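Subject: Re: [households] The bottom drawer problem
In-Reply-To: message from the Burnley end of the list

Morning all,

I've been meaning to answer this since March and have now run out of better things to avoid. The original, for anyone who deletes as briskly as I do:

> We have three drawers under the kitchen bench and only the
> bottom one is any size. Everything that doesn't have a home
> goes into it. At last look that meant takeaway menus, the
> good scissors, the bad scissors, two bags of chips, a
> sink plug that fits no sink and a manual for a kettle we
> no longer own. Has anyone on the list found a system? I am
> prepared to spend money but not much, and I'm not labelling
> anything.
>
> Also, where are people keeping snacks? Ours end up on the
> bench and stay there until they're finished, which at least
> keeps the problem short.

I can't offer a system. I can offer the results of three weekends and $56, most of it spent at Prurkach on dividers that were two centimetres too tall for the drawer. (They list the external height. Measure the inside of the drawer, then take off whatever the runners and the lip of the drawer above are going to steal from you. I now know this number by heart and have no other use for it.)

What I did in the end was take everything out of the bottom drawer and refuse to put anything back for a week. If somebody in the house went looking for a thing, it earned its place. By the end of the week the scissors were back in, along with the rubber bands, the tape and a torch. The rest sat in a carton in the hallway looking at me. I kept the carton for a month out of cowardice and then it went to the op shop, minus the menus, which even the op shop has standards about.

That left a big, deep, half-empty drawer, which in our house lasts as long as an unattended cheesecake. So I gave it over to food that comes in bags. Chips, nuts, crackers, the Indian snacks from Thambiah that I buy in quantities I won't be stating on a public archive. Bags lie flat, you can see them all from above, and nothing has to be stacked. Anything that gets decanted into a jar stays up on the bench where people can see it going down. Bags that won't stay shut get a peg.

Some objections I have already heard at home, to save you the typing:

It's too low. Yes. I'm fifty-odd and my knees have views. But the top drawer is cutlery and the middle one is tea towels, and I'm not reaching past a hot stove for a tea towel so that I can eat bhuja standing up straight.

The kids will get into it. They were getting into it when it lived in the high cupboard, with a chair, so I'm calling this a safety improvement.

It doesn't fix the bench. Correct, it doesn't. I cleared ours completely one evening and went to bed feeling like a person in a brochure. By breakfast there was a water bottle, a small bowl and an opened bag of something, and the gloss finish kindly reflects the lot so that it looks like twice as much. Whoever sold us on a shiny grey benchtop has never eaten toast. If I had my time again I'd go matt, and speckled, and possibly brown.

Someone mentioned off-list that Mindside sell a drawer insert for $99 that does the whole thing in one go. I looked. It's handsome. It also assumes you own one kind of everything, and that the everything is spice jars. If anybody has one in a kitchen where people live, I'd like to hear how it's holding up, particularly whether it slides forward when you pull the drawer hard.

One last tip, worth what you're paying for it: do the clearing out with the bench already half clear, or you'll have nowhere to put things while you decide and will start using the floor. I used the floor. The dog has opinions about crackers.

Cheers from the other side of the river

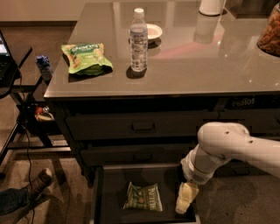

> Burnley end again. Thanks for this, and I'm trying the
> empty week from tonight. My only worry is the peg, as we
> own plenty and they all migrate to the line. Do you keep
> yours in the drawer with the bags, or is there a jar for
> those as well?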